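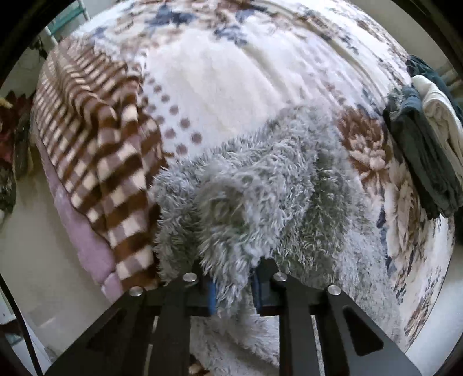

Misodo Under-Bed Storage Drawer on Wheels

Product code: 3669
Made by: Paiva, Urnville

A low, wheeled drawer for keeping spare bedding, winter clothes or shoes under the bed. It stands 18 cm high with the wheels fitted, so please measure the gap beneath your side rails before you order. Slatted beds with a centre leg will take one drawer on each side.

The base is birch plywood and the sides are solid pine, finished with a clear water-based varnish. The lid is cotton canvas and fastens with press studs – it comes off for washing at 30 degrees.

Length: 1000 mm
Wheels: four, fixed, rubber tread
Assembly: screwdriver needed, not supplied
Guarantee: 3 years

The wheels run in a straight line only. On deep carpet the drawer is stiff to pull when full, and we suggest the Fovix glide set instead, sold separately.

Spare lids and press studs are kept in stock. For trade orders or odd sizes, ask for Marisa Ferri in the Urnville shop. Closed Saturday afternoons in January.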